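**Gray bins for mixed small things, keep or change?**

**purnness_19**
Hello all. I keep my mixed small things in one open gray bin, with straight walls and no lid. My sister says I must sort everything into small boxes. I have 15 small boxes already and I don't like them, I always open the wrong one.
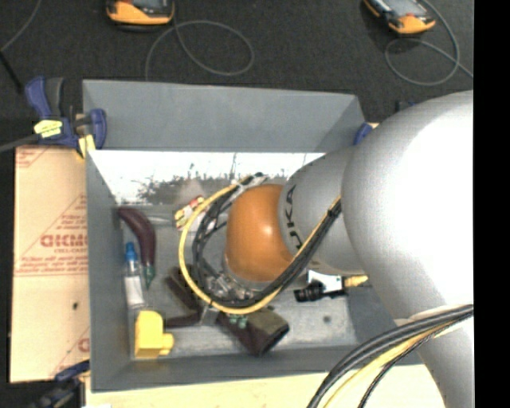

So my question is about the floor of the bin. With time it becomes scuffed and I don't know if I should put a mat inside. Does a mat help or does it only collect dust?

**Jotetti**
No mat. I had felt in mine until April and all the crumbs stayed in it. Scuffs are only scuffs.

**brilidon463**
I don't agree with Jotetti. Thin rubber is fine, you can wash it in the sink. But your sister is right about the sorting.

**purnness_19**
She will be very happy to read this :) What thickness is your rubber?

**Jotetti**
Felt was my mistake, I admit. Still I would leave it bare.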